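Store Brand or Name Brand? Your Questions, Our Doubts
Last updated 27th November

We get a lot of mail asking whether the cheaper box is just as good. Sometimes it is. We don't take the label's word for it either way.
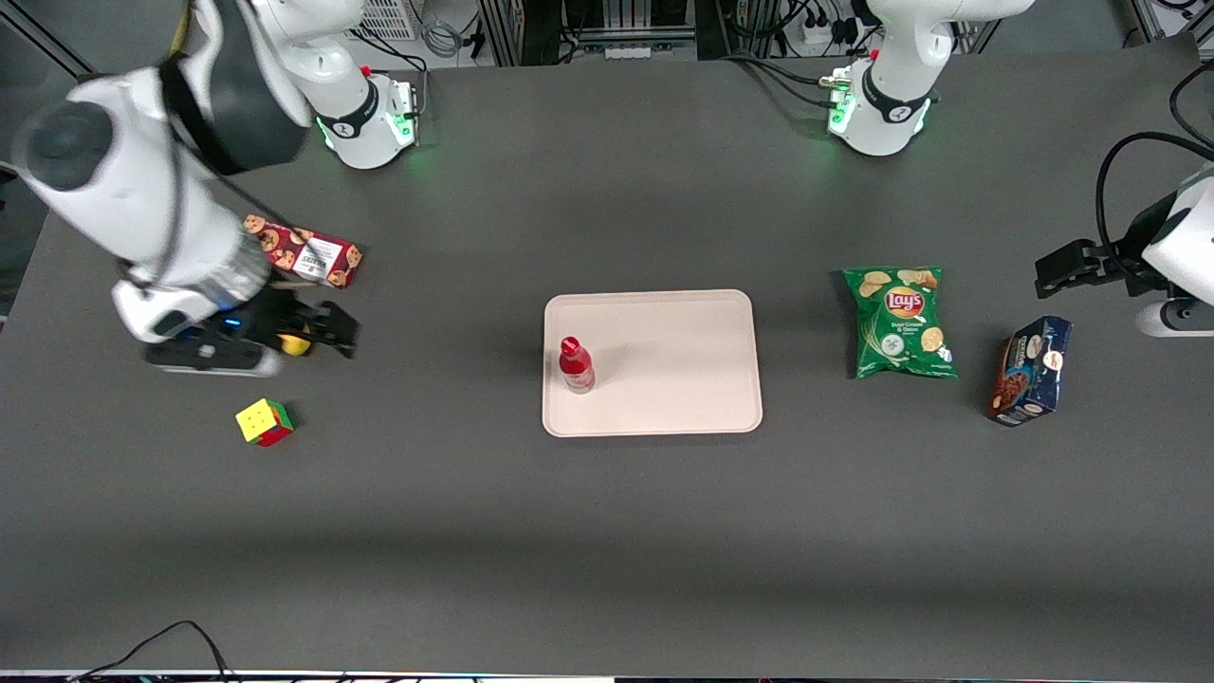
Are store brands made in the same factories?
Some are. People repeat this as if it settles the matter, and it doesn't. One plant can run two recipes on the same line, with less butter in one of them.

Is the bigger package always a better deal?
No. In August we checked Lovberg crackers at our local store. The family size cost 40 cents an ounce and the regular size cost 34. Read the unit price on the shelf tag, and bring a calculator if the tags use different units.

What does "new recipe" mean?
Usually that something got cheaper to make. Compare the ingredient list with an old package if you still have one.

Pralell says its cookies are "made with real chocolate." Are they?
Probably, but how much? The phrase doesn't say. Look at where chocolate falls in the ingredients – if it comes after the palm oil, draw your own conclusions.

Are loyalty cards worth it?
Maybe for milk and eggs. We've seen "member prices" that matched last month's regular price.

Do you take money from brands?
No. Lougher once offered us free samples for a year and we said no thanks.

Can I send in a price comparison?
Yes, with both receipts. We won't post it without them.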